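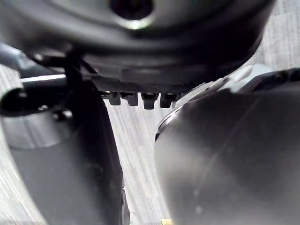
Trisico Wrist and Two-Finger Gripper Package

Home / Equipment / Grippers and Wrists / Trisico package

If you've landed on this page, chances are you already have an arm, or you have the money for one set aside, and you're now trying to work out what goes on the end of it. We get a lot of calls at that stage, and we enjoy them. The arm is usually the easy part of the budget. The wrist, the fingers, the cables and the little camera that looks down past them are where people come unstuck, so we've put them together as one package with one part number and one person to ring when you're stuck.

The Trisico package is meant for benchtop handling of small, light things: picking, sorting, placing, turning over, putting back. It suits teaching labs, small workshops and research groups who need the same pick repeated all day and want to see what the fingers are up to while it happens. It is a close view (closer than most people expect!) and it takes an afternoon or so to get used to reading it, with a finger on either side and the work down in the gap between them.

What comes in the box

Wrist unit with mounting plate
Two-finger gripper, assembled and tested
Wrist camera with bracket
Cable set, 300 cm
Spare screw kit and two hex keys
Printed setup guide (there's a PDF as well, but the paper one gets used more)

Choosing your fingers

The standard fingers are smooth-faced and will look after most jobs. If you're handling anything slippery or very thin, please ask about the Siltura pads before you order, as they're cheaper to fit here than to send out afterwards. The pads wear, and you should budget for a fresh pair every year if you're running daily. Groups who only switch on for a few weeks each term can stretch that a good deal further.

Work surface

People forget this one, and I'd gently suggest you don't. A pale, plain-coloured surface makes small parts much easier to pick out in the camera view, and a bit of texture stops them skating away when a finger nudges them. Whatever you choose, buy enough of it to replace the piece once, in the same colour, from the same roll. Changing the surface halfway through a project means checking your camera settings all over again.

Planning your budget

Pad set, pair: $73
Spare cable set: $215
Second wrist camera with bracket: $927

The package itself is priced on enquiry, because the mounting plate depends on your arm and we'd sooner quote you properly than guess. Please also leave a little room for freight and for a day of somebody's time to set it up. For a first installation we'd put a spare cable set ahead of the second camera. Cables run along the outside of the wrist and they do catch on things, particularly in the first month while everyone is still learning how far the wrist will turn.

Lead times

Allow four weeks for the standard plate and seven for a custom one. November gets busy, with everyone spending what's left of the year's money, so a quick note in advance is a real kindness to our workshop.

Questions before you order

Renji Hayashi looks after enquiries for the whole gripper range and is very happy to talk through a half-formed plan. Send him your arm model, the size and weight of the smallest and largest things you'd like to pick up, and a rough sketch of the bench if you have one.

Also in this range: Clomska bench stand, Subramaniam cable guides, Siltura pads (soft and firm)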